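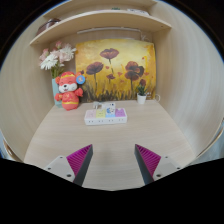 Fig. 1. Desk nook with lower shelf, shelf light and poppy canvas.

Progress report, Iver guest rooms, fit-out phase
Prepared for: Gorazd Spahić, Bester
Date: Jun 20, 2013

1. Status
Desk nooks are now installed in 10 rooms. The type shown in Fig. 1 has a desk surface and side walls in one light beige wood-grain finish, with two shelves above. The white light bar is mounted under the lower shelf, over the desk, as agreed in March.

2. Dressing of the nook
The canvas stands directly on the desk and leans against the back wall. Wall fixing has been left out of the scope for now — Živko Đorđević wants the back walls kept free of holes until the final layout is signed off. The vase with pink and white flowers is in the back left corner, where the bouquet overlaps the left edge of the painting. We propose moving the vase forward or using a shorter one. The red plush toy in front of it is not on the furnishing schedule and has no cost line.

3. Budget
Spending on loose items stands at 261 per room against an allowance of 700. The balance is held for chairs and curtains. Visomach has invoiced 73 percent of the joinery contract. The remainder falls due after snagging.

4. Open points
Shelf edge touch-up in two rooms.
Switch position for the shelf light — drawing to be reissued.
Decision on wall fixing of canvases, needed before the next order is placed.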